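Reloj de simulación y reloj de pared: notas sobre el planificador de Wisunell

2022-04-11
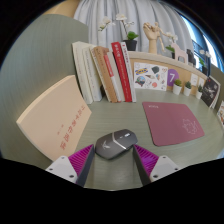 Llevo varias semanas dándole vueltas a la gestión del tiempo en Wisunell, el simulador de terminales de contenedores en el que trabajo con Flurina Gisler y Ambros Reisinger. El código del planificador lo heredamos de una versión anterior, pensada para un solo proceso, y se nota. Dejo por escrito lo que hemos cambiado y lo que queda pendiente, en parte para no tener que reconstruirlo de memoria en junio, cuando toca la siguiente entrega.

El modelo es de eventos discretos. Cada grúa, cada camión interno y cada bloque del patio es un agente con su propia cola de entrada. Los agentes no comparten estado: se comunican con mensajes que llevan una marca de tiempo simulado. En la versión de un solo proceso había una cola de prioridad global y el problema del orden no existía. Se extraía el evento con la marca menor, se ejecutaba y se insertaban los que generase. Con los agentes repartidos entre 6 nodos, cada nodo tiene su cola y su propia idea de qué hora es.

Las dos familias de soluciones son conocidas. En la sincronización conservadora un nodo no avanza hasta tener la garantía de que no le va a llegar nada con marca anterior. En la optimista avanza sin esperar y, si le llega un mensaje del pasado, deshace lo hecho y vuelve a ejecutar. Empezamos por la conservadora con mensajes nulos, que es lo que Ambros había usado antes y lo que menos cambios exigía en los agentes.

El rendimiento de los mensajes nulos depende del lookahead, es decir, del intervalo de tiempo simulado durante el cual un nodo puede prometer que no enviará nada. En una terminal hay enlaces con un lookahead muy bueno. Un camión que sale del muelle hacia un bloque lejano tarda un tiempo mínimo que se conoce de antemano, por la distancia y la velocidad máxima, y esa cota se puede anunciar. La pareja grúa de muelle y camión en espera es lo contrario: la grúa puede soltar el contenedor y avisar de inmediato. Si los dos agentes caen en nodos distintos, el lookahead entre esos nodos es prácticamente cero y la simulación se convierte en un intercambio continuo de mensajes vacíos.

La primera medida fue cambiar el reparto. Antes se hacía por tipo de agente (las grúas en un nodo, los camiones en otros), lo peor que se podía hacer para este problema. Ahora se hace por zona física. Los camiones migran de nodo cuando cruzan de zona, y la migración se produce siempre en mitad de un trayecto, nunca en un punto de transferencia. De este modo los enlaces de lookahead pequeño quedan dentro de un mismo proceso y los que cruzan la red son los de trayecto largo.

La migración tiene su coste. Hay que serializar el agente, su cola pendiente y el estado de su generador aleatorio. Esto último se nos olvidó al principio. El agente llegaba al nodo de destino y tomaba números del generador local, con lo cual el resultado dependía del reparto. Flurina lo encontró comparando trazas de 2 ejecuciones con la misma semilla y distinto número de nodos: coincidían hasta la primera migración y ni un evento más. Desde entonces cada agente tiene su propio flujo, derivado de la semilla global y de su identificador, y lo lleva consigo.

Quedaba otra fuente de no determinismo, los empates. Dos eventos con la misma marca dirigidos al mismo agente se procesaban en orden de llegada, y el orden de llegada por red no es reproducible. La clave de ordenación es ahora una tupla de 3 campos: marca de tiempo, identificador del emisor y número de secuencia en el emisor. Es arbitraria, pero es la misma en todas las ejecuciones. También hemos pasado las marcas de coma flotante a enteros de 64 bits en microsegundos. Con coma flotante había casi empates que se resolvían de una forma u otra según el orden de las sumas, y depurar aquello consumió más horas de las que me gustaría confesar.

El modo en tiempo real es un asunto aparte. Para las sesiones con operadores, el tiempo simulado tiene que seguir al reloj de pared. Mechthild Koller, que prepara los escenarios de la terminal de Mulbridge, necesita además poder acelerar los tramos sin interés y volver luego a velocidad normal. La implementación original dormía el proceso entre evento y evento. El error de cada espera se acumulaba y, tras 30 minutos de sesión, el desfase ya era visible en los paneles. La versión actual guarda un par de referencia (instante de pared, instante simulado) y calcula cada espera respecto a ese par, no respecto al evento anterior. Al cambiar de velocidad se fija un par nuevo y se difunde a todos los nodos con una marca de aplicación futura, para que el cambio entre en vigor en el mismo instante simulado en todas partes.

Cuando un nodo se retrasa en este modo, tenemos dos políticas. La estricta detiene a los demás hasta que alcanza la hora. La laxa deja que el retraso se absorba en los tramos con poca carga y solo registra un aviso. Para las sesiones con operadores usamos la laxa. Heidrun Fuchs prefiere la estricta por principio, y tiene argumentos, pero una pausa en mitad de una maniobra molesta más que una grúa que se actualiza tarde en pantalla.

La interacción del operador se trata como un agente más. Cada orden recibe una marca igual al tiempo simulado actual más un margen fijo, y ese margen actúa como lookahead del agente humano. Sin él, la consola podría emitir en cualquier instante y volveríamos al caso de lookahead cero contra todos los nodos. Las órdenes se guardan en un registro con su marca definitiva, de modo que una sesión se puede repetir después sin operador y a la velocidad que permita la máquina. Para depurar es lo más útil que hemos añadido.

Pendientes:

El reequilibrado de carga sigue siendo manual. Las fronteras entre zonas se definen en el fichero de escenario y, si un buque grande atraca en el extremo equivocado, un nodo trabaja y los demás esperan. Mover fronteras en ejecución es posible, ya que la migración existe, pero falta decidir cuándo compensa.

Los puntos de control se escriben con todos los nodos parados. Para escenarios cortos no importa. Para los de Nevdale, que simulan varias semanas de operación, sí. Estoy mirando instantáneas distribuidas al estilo de Chandy y Lamport, con la complicación de los agentes en tránsito, que en ese momento no pertenecen a ningún nodo y tienen que guardarse como estado del canal.

No hemos descartado la sincronización optimista para el interior de los bloques automatizados, donde los agentes son pequeños y guardar su estado cuesta poco. Ambros tiene una rama con un prototipo. De momento se atasca al deshacer mensajes que ya habían salido hacia un nodo conservador, y la solución provisional es retenerlos en la frontera hasta que el tiempo virtual global los sobrepase. Cuando tenga trazas comparables las publicaré aquí, con el fichero de escenario incluido.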